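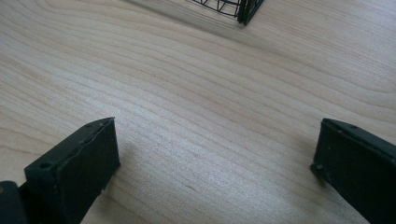 Modham Used Handset Battery Log

Battery capacity readings from secondhand smartphones, measured on the bench and paired with what the seller said about the battery at the time of sale. Maintained by Clostetti, a phone repair and resale shop in Mokoena.

Status: in use, updated when a batch is finished. The current release closes with the June batch.

Summary

The log covers 328 used smartphones bought by the shop from private sellers, online auctions and small clearance lots. Of these, 292 have a full set of readings. The others were logged at intake but could not be tested to the end, usually because the phone would not hold a connection to the tester or the battery was swollen and was removed right away. They are kept in the main file with empty reading fields so that anyone working out a failure rate has the right denominator.

The log was started to answer a narrow question: how far can a buyer trust the battery health figure shown in a phone's own settings menu? We were pricing phones by that figure and getting complaints. The measured capacity is now what we price by, and the menu figure is recorded next to it.

What is in the download

handsets.csv: one row per phone, all phones.
cycles.csv: one row per discharge run. Most phones have two runs, a few have three.
notes.txt: free text from the bench, keyed by handset number.
models.csv: lookup table giving rated capacity for each model code.
CHANGES: what was altered between releases.

All files are UTF-8 with commas as separators and a header row. Empty fields mean not measured. A zero is a real zero.

Columns in handsets.csv

There are 9 columns.

handset_no. Our own number, assigned at intake. Not related to the serial number or IMEI, neither of which is included.

model_code. Short code, explained in models.csv. Storage size and color are dropped.

age_months. Months since first activation if the phone would report it, otherwise months since the seller said it was bought.

age_source. "device" or "seller".

menu_health. The percentage shown in the phone's settings, as a whole number. Empty for models that do not show one.

measured_mah. Average of the accepted discharge runs.

measured_pct. measured_mah divided by rated capacity, times one hundred, with one decimal place.

prior_repair. "yes", "no" or "unsure". "Yes" means the phone had been opened before we got it, going by adhesive, screws or a non-original cell.

seller_claim. What the listing or the seller said about the battery, reduced to "good", "fair", "poor" or "none given".

Columns in cycles.csv

handset_no, run_no, start_temp_c, end_temp_c, minutes, mah_out, accepted. The last is "y" or "n". A run is marked "n" if the phone restarted during it, if the tester lost contact, or if the phone was found warm to the touch at the start. Rejected runs are included and should be filtered out before averaging.

How the readings were made

Each phone is wiped, updated to the newest software it will accept, and charged to full on the bench supply. It then rests for an hour with the screen off. For models where the cell can be reached without damage, the battery is disconnected from the board and discharged through a Golari bench tester at a constant current until the tester's cutoff voltage. For the rest, the phone plays a looped video at fixed brightness with radios off, and the output is worked out from an inline meter during the recharge that follows. The second method reads a little high because some energy is lost as heat in charging. A correction is applied per model and given in models.csv under charge_loss. Rows that use it can be found by looking for "inline" in notes.txt. This should have been a column of its own and will be in the next release.

The tester was checked against a reference cell before every batch. If the check was off, the batch waited until it could be recalibrated. No readings in the current release come from before the first check.
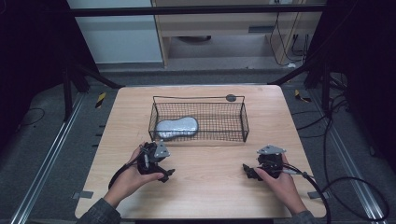 Batches were kept small so that the phones could rest at the same room temperature before a run. The bench has one tester with several channels, and a phone keeps the same channel for all of its runs. Between runs the phones wait off the charger, laid flat in a single layer in an open wire-mesh basket so air can reach the underside. Stacking them raised the starting temperature enough to spoil some early runs. Those runs are in cycles.csv, marked "n", with "stacked" in the notes.

A phone with two accepted runs more than three percent apart gets a third run. If the third does not settle it, all three are averaged and the handset is marked "scatter" in notes.txt. Treat those rows with care. Most of them are older phones with repaired charge ports.

Where the phones came from

Purchases were made for resale, and the mix reflects what our customers buy. That means mid-range models, two to four years old, mostly unlocked. Expensive recent phones are thin on the ground and so are very cheap ones. Phones with cracked screens were accepted if the screen still worked. Phones that had been in water were turned away when we could tell, and the ones we missed have "liquid" in the notes.

Three kinds of source are mixed together and the file does not separate them. We did record the source at intake for accounting, but the codes were changed partway through and the two sets do not line up. We decided it was better to leave the field out than to publish a bad one.

What the log can be used for

It has been used in the shop to set prices and to decide when a battery should be replaced before sale. Our rule is that a phone with measured_pct under 70 does not go on the shelf with its old battery. The rule is a shop policy and has no other standing.

It may also be useful for comparing menu health with measured capacity, for rough aging curves on the more common models, and for teaching, as the files are small and have the sorts of gaps that real files have.

What it should not be used for

Do not use it to rank manufacturers. The models were not sampled evenly, and for several of them there are only a handful of phones. Do not use it to judge whether a battery is safe. Capacity says very little about swelling, leakage or internal damage, and the phones that looked unsafe were taken out before any reading was made. That removal also means the log makes old batteries look slightly better than they are as a group.
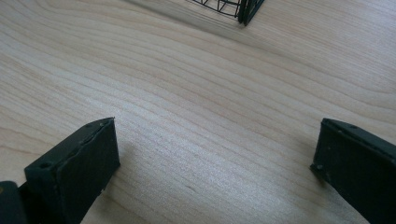
The same caution applies to age. A phone that has survived four years and is still worth selling is a better phone than the average one of that age, and drawers full of dead phones never reach us. Any curve drawn from age_months will flatten out too early at the right-hand end.

Known problems

Menu health figures are not comparable across brands. Some update daily, some only after a full charge, and at least one model in the file seems to hold the figure at one hundred for the first year. We record what is shown and do not adjust it.

Rated capacity in models.csv comes from the label on the cell. Where a phone had a replacement cell with a different label, measured_pct is still worked out from the original rating. A few rows are over one hundred percent for this reason.

age_months from sellers tends to be a round number. Expect lumps at twelve, twenty-four and thirty-six.

Room temperature at the bench is not controlled in summer. Use start_temp_c if it matters for your work.

Two handset numbers were skipped by mistake when the intake sheet was reprinted. No rows are missing.

prior_repair depends on who opened the phone and how hard they looked. The early batches lean toward "unsure" more than the later ones.

Privacy

Nothing in the files identifies a seller or a buyer. Phones are wiped before testing. IMEI, serial number, carrier and purchase price are not included. Free text in notes.txt was read through before release and anything that mentioned a person or an address was taken out. If you find something we missed, write to the address in the CONTACT file and we will pull the file and reissue it.

Loading the files

Any spreadsheet program will open them. If you import into a database, set handset_no as text, as the early ones have leading zeros. Join cycles.csv to handsets.csv on handset_no, and join models.csv on model_code. The averages in handsets.csv can be rebuilt from cycles.csv by taking accepted runs only, adding the charge_loss correction for inline rows, and rounding to the nearest whole mAh. If your figures differ by one, it is rounding. If they differ by more, please report it with the handset number.

License and credit

Free to use and share, including for commercial work, with credit to "Modham Used Handset Battery Log, Clostetti". Please say which release you used. If you change the data, say so and do not reuse the name.

Planned for the next release

A method column replacing the "inline" note.
A separate flag for scatter.
Cell maker, where the label can be read.
Readings taken after battery replacement for phones that were given a new cell in the shop.

Tablets have been asked for. We do not buy enough of them.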